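Clearing a worktable, the slow way

I have a big table in my sewing and paper room, and by August it had swallowed pretty much everything I own. I counted 27 pens in one drawer and 3 on the windowsill, and I still couldn't find one when the phone rang! So these are the habits that have stuck with me, for anybody whose table looks the way mine did.

Start with the small things. Pens and markers go in one cup, and when the cup is full, it's full – the rest go to school or to a neighbor. A shallow open box is lovely for the odds and ends that roll about, as long as you don't let it turn into a second drawer.

Books come next. Lay them flat, biggest at the bottom, and keep the stack low enough that you'll still pull one out and read it.

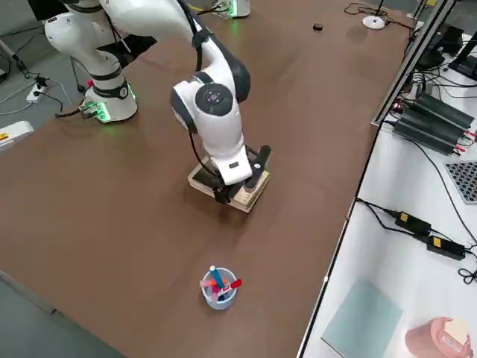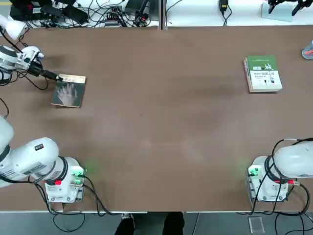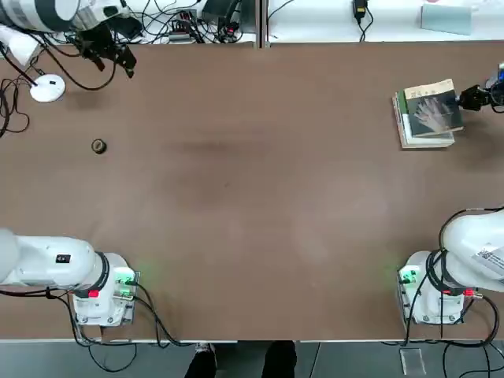 Plenty of bare brown tabletop between things.

Then wipe the open part of the table with a barely damp cloth, dry it with an old dish towel, and leave it clear until morning (I know, it's tempting). I do the whole business after supper with the radio on, and it's rather a nice way to end the day.

– Chepkoech Kombo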